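紐の置き場所

2022年12月15日

机の天板を拭いた。9月に一度オイルを塗ったきりで、そのあとは乾拭きしかしていなかった。今日は固く絞った布で木目に沿って拭き、それから乾いた布をかけた。赤みのある茶色の板なので、埃が溜まると白っぽく見える。拭けば元に戻る。

机はStoltarという店で買った。中古で、脚だけ新しいものに替えてある。天板に小さな傷がいくつかあるが、削り直すほどではないと思ってそのまま使っている。店の人には削るなら夏にしたほうがいいと言われたが、夏は暑くてやる気にならなかった。来年もたぶんやらない。

片付けのほうは、細いものの扱いにいつも困る。紙は紙の箱、ペンはペン立てと決まっているのに、紐やゴムの類だけは決まった場所がない。荷物をほどいたときに出た紐を、また使うかもしれないと思って机の隅に置く。次の日もそこにある。週末になってもそこにある。

以前、Anežka Vaněkさんに紐のまとめ方を教わったことがある。指に8の字に巻いて、最後に真ん中を一回くくるやり方で、引き出しに入れても絡まない。太い紐ならうまくいく。細くて黒っぽいものは、くくったつもりでもすぐにゆるんで、輪が二つ並んだような形で寝てしまう。濃い色の木の上だと目立たないので、拭き掃除のときに布に引っかけて初めて気づくこともある。

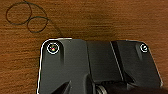 引き出しは上から二段目を空けることにした。入っていたのは説明書と古い封筒で、説明書は棚に移し、封筒は捨てた。空いたところに浅い仕切り箱を入れて、長い紐、短い紐、輪になったもので分ける。箱はFlornwoodの21センチのもので、奥行きが少し余る。余ったところには巻尺を入れた。

結べないほど短いものは取っておかないことにした。前は短いのも捨てずに瓶に入れていたが、その瓶から何かを出して使った覚えがない。瓶は洗って台所に戻した。

天板のオイルは残りが少ない。次に塗るのは年が明けてからにする。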